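Bring your own cup: what changes at the Doltwood house from November

Many of you asked at the last members' evening why the paper cups are gone from the kitchen on the second floor. I promised to write it down properly, so that everyone can read the same thing.

Last year our association used 3,970 paper cups. I know the number because I went through the invoices from Zestura, our supplier, one after another. It surprised me. We are not a big house, and most of us come only for the language evenings and the choir. The cups themselves are not expensive, but we also pay for the collection of the waste, and the bin in the yard was full before the truck came. Neighbors complained, and they were right to complain.

So the board decided to stop ordering. From November there are no disposable cups in the kitchen, also not for guests. We ask each member to bring one cup or mug from home and to leave it in the house, if you like. The shelf beside the window is for this purpose. Please write your name on the bottom with the enamel pen, which hangs on a string next to the sink. A normal marker washes away after few days.

For guests we have bought mugs from the shop of Mr. Eglītis on the corner. He gave us a good price, and he agreed to take back the ones with a chip in the first month. These mugs are for visitors only, so please do not carry them to your rehearsal room and forget them there. 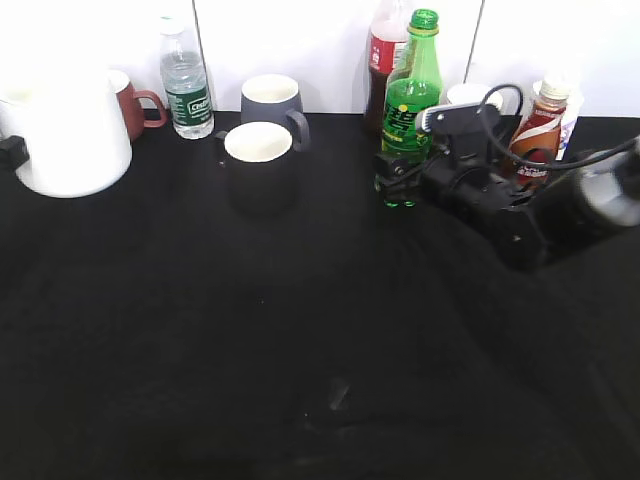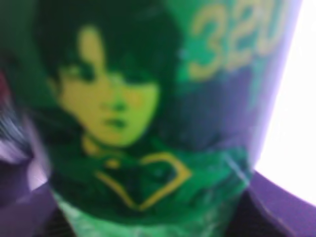 Now about the washing, where I expect the most discussion. The dishwasher runs in the evening at 9:30, after the choir has finished. Whoever closes the kitchen starts it. If your cup has a print or a gold line, wash it by hand, as the hot program is hard on such decoration and we cannot replace it for you. Thermos cups with a rubber ring should be taken apart before washing. Last spring we found one which had been closed for weeks, and I do not wish to describe it more exactly.

The tea stays free. Coffee is still paid into the tin, same price as before. Navura, who service our coffee machine, have set the tray lower, so cups up to 5 inches tall fit under the spout. If yours is taller, fill a mug first and pour it over.

With the money we save on cups and waste collection we want to repair the tap, which has been dripping since the summer. The plumber asks $300 for this, including the new part. If something remains, it goes to the sheet music.

Cosmin Enache has agreed to answer questions about the kitchen for the first 4 weeks. You find him in the house most evenings before the advanced group begins. He has also a box with spare cups, which former members left behind. If you recognize one of yours, please take it home. What is still in the box at the end of this time goes to the flea market at the school.

One more request: the tea towels. They should hang on the rail and not lie in the sink. Clean ones are in the second drawer, and the used ones go in the blue bag behind the door.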